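HOUSEHOLD MANAGEMENT 2: THE TABLE AND WHAT ENDS UP ON IT
Handout for Unit 4, Surfaces
Instructor: Ningsih Tambunan
Studio sections: Albane Carré

Read this before the studio session. I say so every term and every term I meet people in the studio who are reading it for the first time, standing up, with a sponge in the other hand.

1. Where we left off

Unit 3 dealt with cupboards, which are forgiving. You shut the door and the problem becomes private. A table has no door. Whatever is put down on it stays on view until someone picks it up, and the average household contains several people who are sure that someone is somebody else.

For this unit we sort things on a table into four groups.

Stayers live on the table. A fruit bowl, a lamp, a salt shaker if you eat there.
Visitors came for a purpose and have a home to go back to. Milk, scissors, the good knife.
Strays have a home, but it's unclear where. Small round objects are nearly always strays.
Holders are boxes, trays, lids and bowls that arrived with something in them and were kept.

The groups overlap and I don't want mail about it. A tray can be a holder in the morning and a stray by dinner.

2. Visitors, and the trouble with milk

Milk is the model visitor. It has one home, everybody knows where that is, and it still gets left out. In the February log exercise, last year's class put milk at the top of the list of things they had meant to put back "in a minute." Second was the lid of something.

Rule for the studio: cold things go first. You may have a beautiful theory about the order in which to clear a table. Have it after the milk is in the fridge.

Glass bottles get a note of their own. They're tall, and a tall thing near small things makes people reach around it. Move the bottle before you gather the small items. Lift it by the body, and leave any paper tag alone; a tag on a bottle's neck is reading matter and makes a poor handle.

3. Holders

Cardboard holders are the hardest objects in this course to throw away. The prettier the printing, the longer they stay. I own a Renen biscuit box that has moved with me three times and has never held a biscuit in my presence.

A shallow tray earns its place on a table if it collects strays. It loses that place if the strays gather beside it.

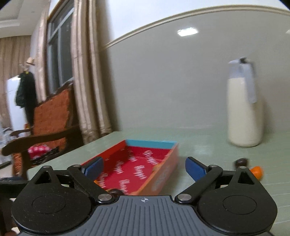
Should the tray be emptied before the table is wiped?

Lift the tray with whatever is in it, wipe underneath, and set it back. Sort the contents afterward, sitting down. People who sort first tend to find an old receipt, read it, and never get to the wiping.

4. Strays

Pick them up by size, smallest first. The textbook (Previer, chapter on clearing) says largest first, and for a desk I agree. On a dining table the small round ones roll, and by the time you've dealt with the big things you're doing the rest of the job on your knees.

Put all strays in one holder. Don't walk each one home. A student once made eleven trips to the same drawer and told me she found it restful, which I believe, but she missed lunch.

5. Wiping

Studio cloths are cut to 300 by 400 millimeters. Fold in half twice and you have eight faces to work with. Use a clean face for each pass. On pale surfaces go over the table again from the side, with your eyes low, because streaks you can't see standing up are perfectly visible to a seated guest.

No spray near open food. No spray on cardboard either, unless you want the holder problem solved for you.

6. For the studio session

Each pair gets a table already laid with 28 objects. Albane sets them out and has a mean streak. Before touching anything, write down which group each object belongs to. Then clear, wipe and reset the stayers only.

Hand in the sorting sheet and one paragraph on the object you disagreed about. If you didn't disagree about anything, one of you wasn't talking.

Reading for next time: Psarras on shelves, first half. The second half is about his own shelves and is optional.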